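How to Check a Torque Wrench Before You Trust It
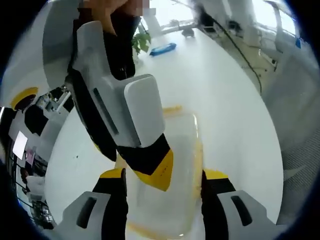 Archie Morrison thinks the whole exercise is a waste of an afternoon. A wrench that clicks is a wrench that works, he wrote under the older version of this page, and anyone who needs more than a click should pay a lab. He's half right about the lab. The click only tells you that a spring let go, and it says very little about the load it let go at.

This page covers click-type wrenches with a half-inch square drive, the kind with a scale on the handle and a locking collar at the end. Dial and beam wrenches need a different method. Electronic ones I leave alone, having seen too many that agreed with themselves perfectly and with nothing else.

What you need

A bench vise that doesn't move. If you can rock it with one hand, bolt it down first.
A half-inch square bit or drive adapter that can be clamped in the jaws.
A known weight. Gym plates are often off by more than the error you're hunting for, whatever is cast on the side, so put yours on a decent scale.
Thin cord, a marker, a tape measure and a small notebook.

You don't need the checking kit that Claver sells. I bought one. It's a weight, a hook and a printed card, and the weight was no closer to its stated value than the gym plate.

Finding the right length

Clamp the square bit upright in the vise, then turn the vise or the bit so that the wrench will stick straight out to the side, level with the floor. Fit the wrench. Measure from the center of the square drive to the point on the handle where your hand normally pulls. Most handles have a line or a ring there. Mark it.

Now the arithmetic. Force times length gives torque, so a 45-pound weight hung two feet from the center of the drive gives 90 foot-pounds. If your handle is shorter than two feet, use the length you have and multiply. A 60-pound weight at a foot and a half gives the same 90.

The weight of the wrench itself adds a little. Plenty of guides tell you to ignore it. On a long, heavy wrench I wouldn't. Find the balance point by resting the wrench on your finger, measure from there to the center of the drive, multiply by the weight of the wrench and add that to the total. On mine it came to just over two foot-pounds, enough to turn a pass into a fail.

The test

Back the setting off to the bottom of the scale and work the wrench five or six times at a low setting. A wrench that has sat all winter will read high on the first few pulls, and those pulls don't count.

Set it well below your calculated figure. Hang the weight from the mark with the cord and lower it gently until the cord carries all of it. Dropping it or letting it bounce ruins the reading. The wrench should click.

Take the weight off, raise the setting a little, and hang it again. Keep going until you reach a setting where it no longer clicks. Then come back down in the smallest steps the scale allows until it does. Write that number down.

Repeat the sequence three times. If the three numbers don't agree closely, stop there. An inconsistent wrench can't be fixed by turning the adjusting screw, and I don't care how many videos show someone doing it.

Reading the result

Say the true load is 92 and the wrench clicks at a setting of 88. It needs more force than the scale says, and everything you have tightened with it is a bit tighter than you meant. Four percent either way is the figure usually quoted for this type. Check the sheet that came with yours, and check whether the figure applies to the whole scale. It often starts only at one-fifth of full range, so the bottom of the scale may carry no promise at all.

My old Lindgren was within two percent. The Zirkex I bought to replace it was out by seven, straight from the box, with a certificate. The certificate had a signature and a serial number. The serial number wasn't the one on the handle. I sent it back in July and the second one was fine, so I can't say the brand is bad, only that the paper is worth very little.

Adjusting

Anika Wojcik resets hers with the small screw under the end cap and gets good results. I've done it twice and regretted it once. If you try, turn the screw no more than an eighth of a turn, then run the full test again at two different loads. A correction that looks right at 90 can be badly off at 40.

For cylinder heads or anything that carries people, send it to a lab and ask for the readings from before they adjusted it as well as after. The shop in Jedby left those out until I asked.

When you finish, wind the setting down to the lowest mark on the scale, but no lower.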